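Zuletzt aktualisiert: 6. Dezember 2025

Frühstück für Tisch vier

1

Als Nazmiye Uysal im November aus dem Urlaub zurückkam, hing ihr Name nicht mehr am Plan der Frühstücksküche. Er stand auf einem zweiten Blatt daneben, unter »Privus«. Elf Jahre hatte sie im Haus Brurkura Tabletts gerichtet, 28 Stück jeden Morgen, die ersten um sechs. Jetzt sollte sie im Keller zeigen, wie man das macht.

»Wem zeigen?«, fragte sie.

»Den Armen«, sagte Pouran Shojaei. Sie kam von der Firma und hatte einen Schlüssel für den Raum neben der Wäscherei.

Man führte die Arme mit zwei Griffen. Nazmiye drückte zu, und am Tisch drückte etwas anderes zu. Am ersten Vormittag stellte sie eine Schale dreimal neben die Matte. Pouran schrieb alles auf, auch das.

»Wie viele Durchgänge brauchen Sie?«

»2.000 wären gut.«

Nazmiye rechnete auf dem Heimweg im Bus und kam bis ins Frühjahr.

2

In der Küche oben arbeitete jetzt eine Aushilfe. Sie legte die Löffel links hin. Frau Donnelly aus Zimmer 2 beschwerte sich, weil sie den linken Arm seit dem Schlaganfall nicht heben konnte. Nazmiye hatte das nie jemandem gesagt. Sie hatte den Löffel einfach nach rechts gelegt.

Sie erzählte es Pouran in der Pause.

»Das müsste in die Aufgabe rein«, sagte Pouran. »Als Variante.«

»Es gibt aber mehr davon. Herr Skivley will den Toast nur auf einer Seite mit Butter. Und nicht geschnitten.«

»Schreiben Sie mir eine Liste.«

Nazmiye nahm einen Block mit nach Hause. Sie schrieb bis halb zwölf und war dann im ersten Stock fertig. Die Liste gab sie am nächsten Tag nicht ab. Sie legte sie in ihren Spind, unter die Ersatzschuhe, und sagte, sie sei nicht dazu gekommen.

Pouran nickte und räumte den Tisch für den nächsten Durchgang ein. Matte, Teller, Schale. Die Müslischachtel kam nach hinten, weiter rechts der Toaster.
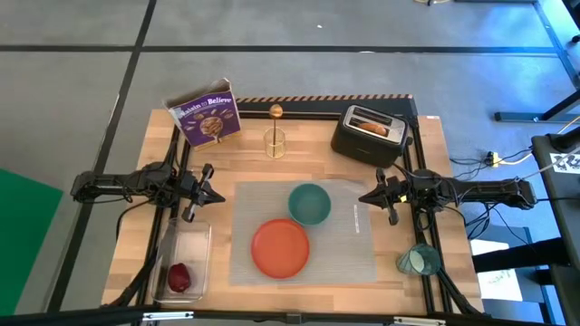 3

Die Stunden im Keller wurden besser bezahlt als die in der Küche. Das stand im Vertrag, und dass er nach dem letzten Durchgang endete, stand auch darin. Nazmiye las ihn noch einmal, während die Arme still standen und Pouran telefonierte.

Dann holte sie die Liste aus dem Spind. Sie riss das Blatt mit Zimmer 2 ab und brachte es nach oben zur Aushilfe. Den Rest behielt sie in der Kitteltasche.

»Können wir?«, fragte Pouran.

Nazmiye nahm die Griffe.

© 2025 Alle Rechte bei der Autorin | Kontakt | Nach oben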